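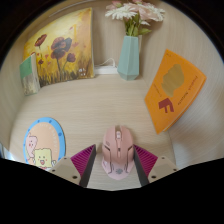
What is to be done with a desk when the person assigned to it has left the company?

Under the Mutance Staff Handbook, the desk is to be recorded and cleared within 40 days, and all personal effects are to be held at the front office for collection.

Pieter Prins knew the passage well. He had drafted it, nine years before, when the company occupied one floor and the question had never come up. He now read it aloud to the empty corridor, put the handbook under his arm, and went in to begin the record for Cubicle 118.

The form required the name of each article, its condition, and its ownership. Under the first heading he wrote "Mouse, computer, pink." The company did not issue pink equipment. The approved supplier was Wokex, and Wokex supplied black. Under ownership he therefore wrote "Personal," and under condition he wrote "Good."

The second article was the mouse pad. Mr. Prins considered how it should be entered. "Pad, decorative" was accurate but did not identify it, and the form was to be signed by two parties. He wrote "Pad, round, with pig," and then, after some thought, "and friend."
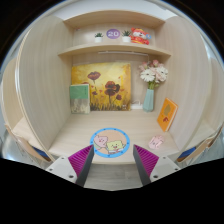

Cubicle 118, as recorded on 9 October 2012.

The painting presented a greater difficulty. The schedule of company art listed 900 works, most of them acquired in the Goossens purchase, and flowers appeared in a great many of them. He went through the schedule from the beginning. There were tulips, and a harbor, and a long run of portraits of the Goossens directors. There were no red poppies on a yellow ground. Mrs. Lirero had brought them in herself, then, at some time in the past, and in all his inspections he had passed them without a remark.

He found that he could recall one conversation with her. It was in August, during the heat, and she had asked whether the policy on wall hangings applied to a picture that was only leaning. He had told her that he would look into it. The policy ran to 4,000 words and he had read every one of them that evening. It did not mention leaning. He had never gone back to tell her so.

He entered the painting as "Personal." He entered the orange book in the same way, without opening it.

The final line of the form asked for the action recommended. The customary entry was "Remove and store." Mr. Prins uncapped his pen, and for a while he looked at the poppies, the larger one in particular. Then he wrote, in the square hand he used for official matters: "Leaning is permitted. Owner to be informed by telephone."

He signed on the first line and dated it. The second signature was reserved for the owner or her representative. He took the form down to the front office and asked for her number.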